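Pludent 16 hand crank line winder: review after one season

I fish for surf perch and the odd striped bass, mostly from the beach, and I go through a lot of line. Sand gets into it, the first thirty yards get nicked up, and by February I want everything stripped and respooled before the spring run. For years I did this with a pencil through the spool and my foot holding the pencil. The line went on loose and I paid for it with wind knots.

The Pludent 16 is a clamp-on winder with a crank, a spool holder and a tension knob. I bought mine from Vurach, the tackle shop by the harbor. They also had the Mets winder, which costs less but has no tension adjustment.

Setup

The clamp opens wide enough for my workbench and the tailgate of my truck. The pads are rubber and have not slipped. The instructions are one folded sheet with drawings and no words, and the drawing for the spool holder is wrong. The spring goes on the outside of the cone. If you put it where they show it, the spool wobbles.

In use

I did 3 reels the first Saturday, all of them spinning reels. Set the tension knob at the halfway mark for mono and a little past that for braid. Braid needs to go on tight, and I still run it through a damp rag. The crank is smooth but short, and my wrist was sore by the third reel.

It handles small filler spools and the medium bulk spools. The big bulk spools fit on the cone but rub against the base. Despina Stoica, who I fish with, cut a spacer out of a plastic jar lid and that fixed it on hers. I have not bothered.

For conventional reels it works less well. You have to guide the line across with your thumb, and the holder sits too low for that to be comfortable. If you mainly fish conventional, look at the Ollisel with the raised arm.

Stripping old line is the best part. Put an empty spool on the crank side and it comes off fast, with no pile on the floor.

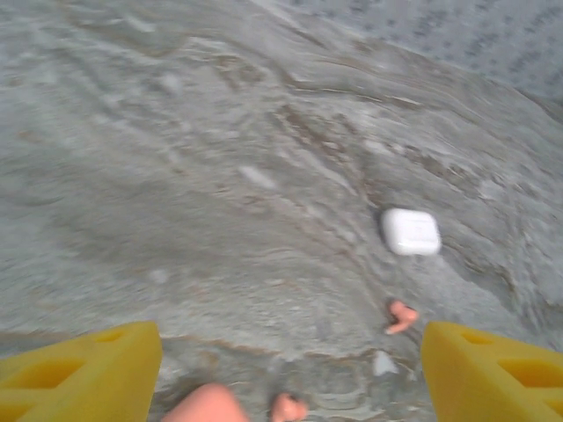 Small white case on a gray marbled surface.

Wear

After 13 trips' worth of line changes the tension knob has a bit of play -- still usable, but I check it before each reel. There is light rust on the clamp screw. I keep it in the garage, so that may be salt off my other gear. A drop of reel oil took care of most of it.

Good: strong clamp, even tension, quick stripping.
Bad: short crank, poor instructions, big spools rub.

I would buy it again for spinning reels.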